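Prunduvus

Prunduvus is a control and planning package for humanoid robots that handle soft objects near floor level. It takes in camera images and joint readings, chooses a place to take hold, and works out arm and leg movements that keep the robot balanced while it reaches down. The first version was written by Tihomir Atanasov, who still maintains the planner.

Structure

The software runs as four processes. The perception process, called Diseo, marks out the object, the floor and nearby furniture in each image from the head camera. The planner, Tang, proposes grasp points and tests them against the reach of each arm. A whole-body controller turns the chosen plan into joint commands, and a logging tool, Comix, records everything the other three send to one another.

Diseo does not try to fit a fixed shape to the object. Cushions, bags and folded cloth change outline when touched, so it keeps a rough outline and redraws it with each new image. Parts hidden under furniture are filled in as a guess and given a low score, and Tang will not place a finger on a low-scoring part unless no other point can be reached.

Low reaching

Objects at the foot of a chair are treated as a separate class of task. The seat edge limits the approach from above, and the robot's own feet may stand close to the object.
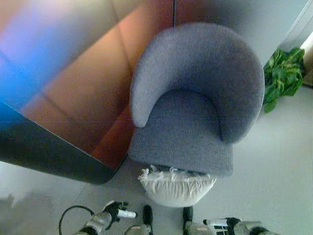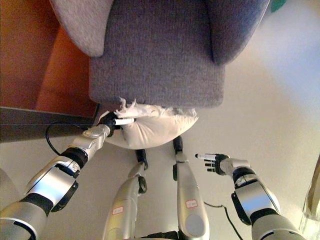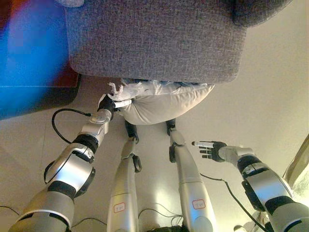

A white, soft object on the floor at the front of a grey upholstered seat, from the head camera.

Tang handles such cases by planning for one hand first. The first hand makes contact at one end of the object while the second waits at a set distance with its fingers open. The second hand is given a target only when the outline has stopped changing for two images in a row. Early versions moved both hands together, and the object was often pushed further under the seat before either had a grip.

The robot's arms, hands and legs are masked out of the image using the measured joint angles. Loose cables are harder to mask, as their position cannot be worked out from the joints, and Diseo sometimes takes them for the border of an object. A filter for thin dark curves was added in September.

Testing

The test set supplied with the package holds 117 recorded tasks. Each can be replayed through Comix without a robot, and a change to the planner is accepted only after a full replay. Replays check perception and planning but not contact forces, which have to be tested on hardware.

Limitations

Prunduvus assumes a level floor. It has no model of tearing, and fabric that comes apart in the hand is reported as a lost grasp. Clear plastic and glass are poorly detected under coloured light.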